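Danadis Sidewalk Delivery Project
Minutes of the Safety Review Meeting, November
Chair: Ngaio Waaka 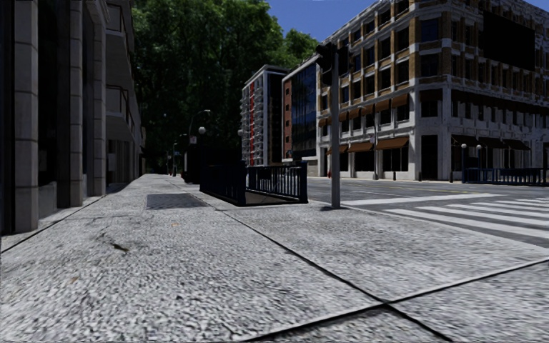 1. Welcome and last month's minutes

Ngaio opened the meeting at 9:30 and thanked everyone for making room in a crowded week, especially the simulation group, who had been up late getting their replays in order. The minutes of the last meeting were accepted with one correction: the spare wheel hubs were ordered by the workshop and not by the route team, and the workshop would like the credit, please.

2. The stairwell stop fault on Dalia

Most of the morning went on this item, and rightly so. For those who missed the first report, Dalia is the delivery robot software now running in the simulated city, and the fault came up on the corner route, where the robot travels along a wide stone-paved sidewalk toward a subway entrance with black railings around it. Dalia is supposed to treat any stairwell as a hard no-go area and to slow down well before it gets there. On 3 runs out of 127 it did not slow down at all, and on one of those it carried on past the railings and went over the top step. Everything happened in simulation, nobody was near a real machine, and no hardware has been damaged. Ngaio said she was very glad to be able to write that sentence and wanted us all to keep it true.

The simulation group took us through the replays one at a time. In each bad run the robot had just passed over the dark grate set into the paving. The depth reading there drops out for a moment (we have known about that since the spring, and it has always seemed harmless) and Dalia throws away the patch of ground map it trusts least. In these 3 runs it threw away much more than that patch, and the stairwell went with it. For the next stretch the robot believed it had clear, flat sidewalk ahead, and it behaved very politely and sensibly on that basis, right up to the stairs.

There was a good long discussion about why the railings did not save us. The railings are seen perfectly well from the side, but thin upright bars seen at a slant come back as scattered points, and the filter we brought in to stop the robot flinching at tall grass and bicycle spokes takes a good many of those points out. The route team said, quite fairly, that they had asked for that filter and would have to share the blame. Ngaio said she was not handing out blame this morning, only jobs.

A question was raised about the curb side. If the robot swings wide to miss the entrance, it ends up between the railings and the traffic light pole, close to the road. The group agreed that this is not a gap we want it to use, even if it fits, and that the planned path should stay on the building side for the whole block.

3. Why the watchdog did not trip

Shearer is our separate watchdog program, and its one purpose in life is to stop the robot when the main software has gone wrong. It did not stop it. The log shows that Shearer was reading the same ground map as Dalia, so when the map lost the stairwell, both of them lost it together. This was a shortcut taken during setup, to save processing time, and it was meant to be temporary. It was written on the whiteboard as temporary and then the whiteboard was cleaned.

There was strong feeling in the room that this is the more serious of the two faults, and Ngaio asked for that to be recorded. A hole in the map is going to happen again one day in some form we have not thought of. Shearer has to have its own view of the ground, straight from the downward sensor, and it has to stop the robot if that view disagrees with the map or goes missing for longer than 400 milliseconds. The workshop thinks the extra processing can be found by turning down the rate of the rear sensor. They will test this before promising anything.

4. The Clovon trial

The outdoor trial at Clovon was due to begin next month. After some back and forth it was agreed to hold it until the items below are closed. The Clovon people have been told informally and were very kind about it, and Ngaio will follow up with a proper letter. The route team pointed out that the Clovon path has drain covers along most of its length, though no stairwells, and asked that the grate problem be treated as a Clovon problem too. Agreed.

5. Actions

Simulation group: rerun the corner route with the grate in 5 different positions, with and without the railing filter, and bring the results to the next meeting.
Software: limit how much of the map can be discarded at one time, and keep marked stairwells in memory for the whole trip no matter what the sensors say.
Workshop: give Shearer its own sensor feed. Remove the shared map entirely, with no switch to turn it back on.
Route team: redraw the corner route to stay on the building side, and send over a list of the Clovon drain covers.
Ngaio: letter to Clovon, and a short written report of the fault for the file, in plain language, so that new people can follow it.

6. Any other business

The workshop asked again for a label on the bench emergency stop, as the paper one has fallen off. Ngaio said she would do it herself before lunch. The simulation group asked if the replays could be shown to the new starters as part of their first week, and everyone thought this a lovely idea.

The meeting closed at 11:15. Next meeting in the same room, same time, with the reruns as the first item.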